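Shadow banding on a light wood tabletop

tarn_lode
Jul 20, 2025
Rendering a plank-grain table in Larby. Soft shadows show stepping across the pale areas. Light is a single area source, 44 samples. Raising it to 100 changes the noise but the steps remain. Output is 8-bit PNG.

Brandão_fan
Steps that survive a sample increase are quantisation. Save as 16-bit and compare.

okerhill
Disagree. Pale wood has enough grain to dither 8-bit by itself. Check the shadow filter radius first. The default of 9 is too wide for a large source.
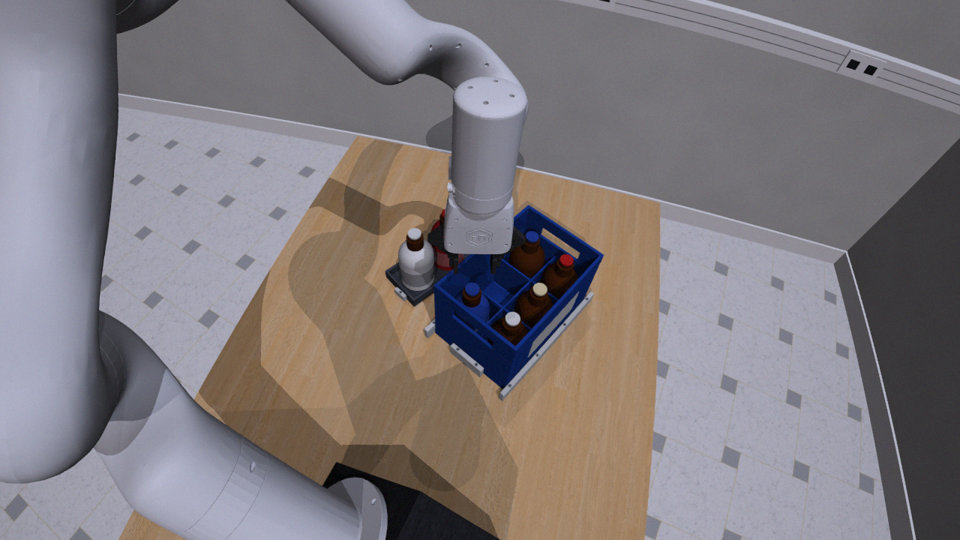
Soft shadows on light planks, Larby render.

tarn_lode
Filter radius was at the default. At 4 the edges are cleaner and the steps are still there.

Brandão_fan
As expected. The filter runs before the tone curve, so it has no say in bit depth.

okerhill
It did in the March build, where the filter buffer was stored at low precision. Which build is it?

tarn_lode
March build. 16-bit output removes most of the stepping. A little is left in the darkest part.

okerhill
Then the remainder is the buffer. Update, or switch to the Arkau denoiser and turn the filter off.

Brandão_fan
Arkau smears grain below 200 samples. I would update and leave it alone.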